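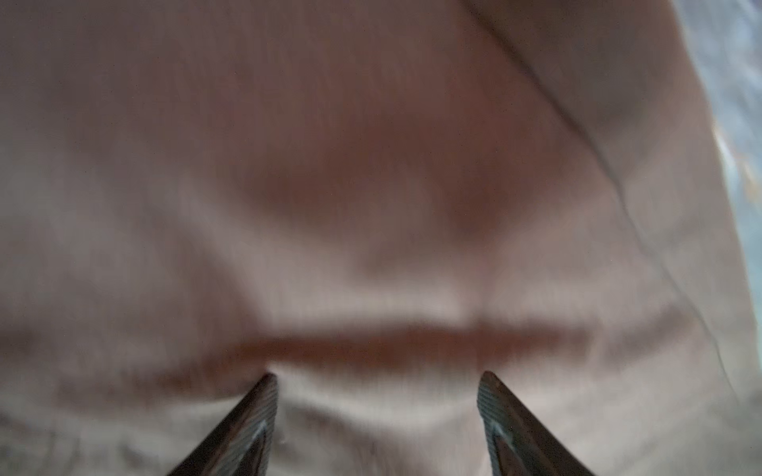 How often should the laundry folding booth be looked over? Once a month, and again any time a new batch of clothes comes in.

## Folding booth checklist, June

Filled in by Chaminda Begum, read over by Begoñe Bravo. Booth 6, Wurareck building.

- [x] **Wall covering.** Still well stuck down, and I do like that dusty rose! I ran my hand along the seams and nothing snagged.
- [x] **Corner profiles.** Silver ones at the back are both tight, no sharp ends.
- [ ] **Floor.** A few specks of debris on the gray. Please wipe it before the next load (a damp cloth is plenty, no spray). 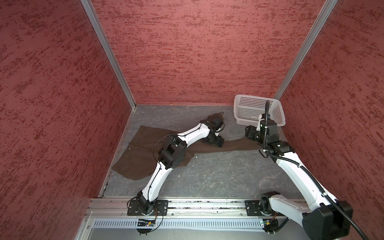

- [ ] **Metal edge strip, left side.** It feels firm to me, but I'd love a second pair of eyes on it, as sleeves and cuffs get dragged over that side all day long.
- [x] **Basket.** White plastic, no cracks in the grid. It ought to sit flat, so do give it a nudge when you pass.
- [x] **Trousers.** Pockets emptied, buttons checked. Dark brown pair goes back on the Foltik shelf, tag 1114.

Begoñe: thank you, Chaminda, very thorough as ever. I'll look at the edge strip myself at 22:00, when the evening folding is finished.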